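Posted in March, filed under House
By the Gonero blog

I have now spent three evenings thinking about light switches, and I would like some sort of certificate.

It started in the hall. When we moved in, every switch and socket in the place was the same yellowing plastic, the colour of a tooth you'd be advised to keep an eye on. I could have lived with it. I had lived with it, quite contentedly, for years. Then we painted the walls, and a freshly painted wall is a terrible thing to do to a house, as it makes everything attached to it look like evidence.

So I went looking for replacements, supposing there would be two kinds, white and slightly more expensive white. There are pages of them. There is brushed this and antique that. There is a firm called Hirnach which will sell you a switch with a "considered" click, and I did consider it, for most of a Wednesday, and then looked at the price and went to make toast. In the end I bought a set of black ones from Nonitdale, the big shed by the ring road, where nothing is considered and the car park is free.

Why black? The skirting, mostly. Ours had already gone black in an earlier fit of enthusiasm, on the theory that it would hide the marks from the hoover. (It hides the marks from the hoover and shows every crumb, hair and bit of fluff for the length of the hall, so you win one and lose several.) With white walls and black skirting, a white switch looked as if it had been left behind by mistake, and a yellow one looked worse. I also had in mind the doors, which are glass with orangey wood round them, and which I was once told to paint grey by practically everyone who came through them. I refused. I like the orange. It looks like marmalade when the light comes through, and there aren't many parts of a house you can say that about.

An electrician did the fitting. I am allowed to change a bulb and shout from the landing about fuses, and that is where my powers end. He was finished in the time it took me to lose the instructions, and he left behind a small bag of yellow fronts which I have kept, for reasons I can't reconstruct, in the drawer with the takeaway menus. 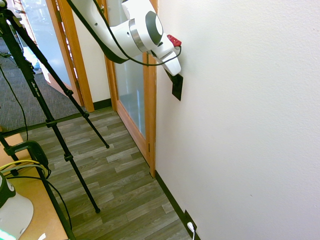

Do black switches and sockets show fingerprints more than white ones?

They show different ones. White plastic collects a grey smudge over months, so slowly that you never catch it happening. Matt black keeps quiet about ordinary dirt and then announces butter, hand cream and dust, particularly dust. A dry cloth once a week sorts it out, and a barely damp one if somebody has been at the butter, with the power off first.

The socket down by the skirting is my favourite, if one is allowed a favourite socket. Black on white, just above a black skirting board, it looks almost planned. Then you plug something in, and of course the plug is white. All my plugs are white. I hadn't thought about the plugs. There is now a white blob and a white cord on my smart black plate, and I have caught myself reading about black plugs at eleven at night, when a decent person would be asleep.

The colour of the wall, for anyone who was going to ask, is number 2627 on the mixing chart and is called something like Stan. I assume it was short for something longer and they ran out of label. It's an off-white with very little to say for itself, and I chose it from 20 other off-whites with even less. On the tester card it looked faintly pink. In the hall it doesn't look like anything at all, which suits me down to the ground.

Things I would do differently: order one spare, as I have already had to go back. Paint first and fit afterwards, and then don't touch up round the edges with a big brush while on the phone. Check whether the screws come in black too, or you'll have a pair of bright little silver eyes looking at you every time you go to bed.

The bathroom pull cord is still yellow. I'm told they do those in black as well. I'm trying not to look it up before the weekend.

Contact | Copyright Gonero | Back to top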